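Course notes | Home and Interiors | Unit 7
February, posted by the course tutor, Wurdale evening classes

Stone Surfaces in the Kitchen: Care and Common Damage
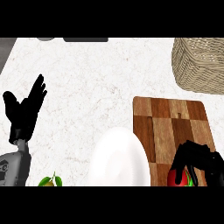 Marble is a soft stone. It is made mostly of calcite, and calcite reacts with acid. Lemon juice, vinegar, wine and tomato all leave a dull mark, which we call etching. Please do not mix up this word with staining. A stain is colour which has gone inside the stone. An etch is a place where the surface itself was eaten a little, so no cleaner can remove it.

Students often ask me which finish they should choose. A polished finish shows etching very clearly, especially in a light colour. A honed finish is matt, and small marks are less visible on it, but it takes in oil more easily.

Daily care
Wash with warm water and a small amount of neutral soap, then dry with a soft cloth. Do not use bathroom sprays, scouring powder or vinegar.

Oil stains
Mix baking soda with water until you have a thick paste. Spread it over the stain, cover with plastic film and leave it overnight. In the morning take it off with a plastic scraper and rinse. An old stain can need the same treatment several times.

Light etching
On honed stone, the mark can be rubbed with fine wet sandpaper, first 300 grit and after that 600. Try first in a corner. For polished stone I advise to call a professional, as the shine is difficult to bring back by hand.

Sealing
A sealer slows down staining. It does not stop etching, and many people are disappointed when they learn it. To test your sealer, put a few drops of water on the stone and wait 17 minutes. If the place under the water has become darker, it is time to seal again.

For next class: read the section on granite and bring one question about your own kitchen.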